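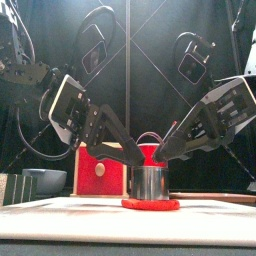 House rules for two arms on one table (draft, please pick it apart)
Trodano User Forum > Good Practice > Shared workspaces

marleny_h
Hello everyone! I've been promising this since the December meetup and I finally sat down with a pot of tea and wrote it out. We run two arms over a shared tabletop, both reaching in toward the middle, and until now our rules have lived on sticky notes and in Tipene's head, which is a lovely head but it does go on vacation. We have around 3,000 episodes saved in Imitz and when I went back through the notes, most of the ones we threw out came down to the same handful of habits. So I'd love for these to be written down properly before the new students start.

My draft is below. Please be as picky as you like, I won't be hurt.

1. Agree on the meeting area before you start. If both grippers need to be over the same cup or box, say out loud which arm goes first and which one waits.

2. Approach at 100 mm per second or slower once either gripper is inside the meeting area. Outside of it, use your normal speed.

3. Look at the elbows and wrists as well as the fingers. When the arms cross, the fingertips can have plenty of room while the links higher up have hardly any, and a loop of cable at the wrist takes up more space than you think.
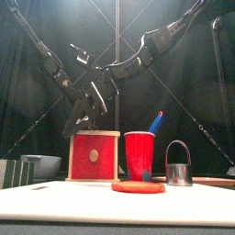

4. Back out in reverse order. Last arm in is the first arm out, even if it feels slow.

5. Things that aren't part of the task may stay on the table, but they have to be in the setup note. That goes for the bowl at the side and the long board at the back too.

6. Stop button within reach of the person watching, and the person watching does only that.

Thank you all in advance, and if you have rules of your own that I've missed I'd be so glad to see them!

tipene_o
I did come back from vacation, for the record :)

This is a really good start, Marleny, and I'm happy with nearly all of it. My one grumble is number 4. Reverse order is right when the arms have crossed, no argument there. But if they've come in side by side with a cup between them, making the first arm sit and wait for the second can leave its fingers hanging right over the rim for ages, and that's when somebody gets impatient and nudges it. I'd write "if the arms have crossed, back out in reverse order" and leave the rest to the operator.

dvirag
Tipene, I have to disagree with you there, warmly, but I do disagree. I trained new people on the old Magyar benches for years and every time we put an "if" in a rule it got read as "if you feel like it." Someone sitting at the controls with both hands busy is not going to stop and work out whether what they've done counts as crossing. One order, every time. The few seconds don't matter to me.

Number 3 I would move to the very top. It's the one people forget. They stare at the fingertips, and I can't blame them, that's where all the interesting stuff happens.

mariann_p
Longtime reader, I don't post much, but I have feelings about number 5! We went the other way at Wutine and took everything off that wasn't needed, and our setups got a lot easier to repeat. With Marleny's kind of table (little wood-framed box, cup on its round pad, pail, bowl) I'd worry about two people both writing "same as last time" and meaning different things. Could the rule at least ask for a photo along with the note? We take one before the first run and one after the last, and it has settled plenty of arguments at our place.

Also, what is everyone doing about the pad under the cup? We count it as part of the cup and move the two together when we reset. I know another group that treats it as part of the table.

marleny_h
Oh, I like the photo idea very much, Mariann, it's going in. I do want to keep the extra objects though. We want the arms to manage on a table that looks a bit lived in, and a bare one would be a different job for us.

On the pad, I'd say part of the table, with its place marked, but I haven't got a strong reason. It's just how we've always done it.

Dezső, you've talked me into moving number 3 up. I'm still going back and forth on number 4.

aranka_b
Could I add one more? Change operators after 32 runs, or sooner if anyone asks. We used to let people go until they were tired, and the trouble is that the tired person is the last one to notice. My eight o'clock crew complained for a while and then stopped complaining.

For number 4 I'm with Dezső, sorry Tipene! But maybe add that the waiting arm should lift clear of the cup first, straight up, before it holds. That takes care of the fingers over the rim, doesn't it?

tipene_o
It does, mostly. Straight up is only safe if there's no link from the other arm above it, so you'd want that checked by the person watching. If the wording says so, I'll stop grumbling.

dvirag
I could live with that. "Watcher calls clear, waiting arm lifts, then holds." Short enough to say out loud.

marleny_h
Wonderful, I'll write it up with that wording and Aranka's operator change and put version two in this same thread. Mariann, would you mind sending me the blank setup note you use, if it's shareable?

mariann_p
Of course, it's in your messages. Ignore the coffee order on the second page.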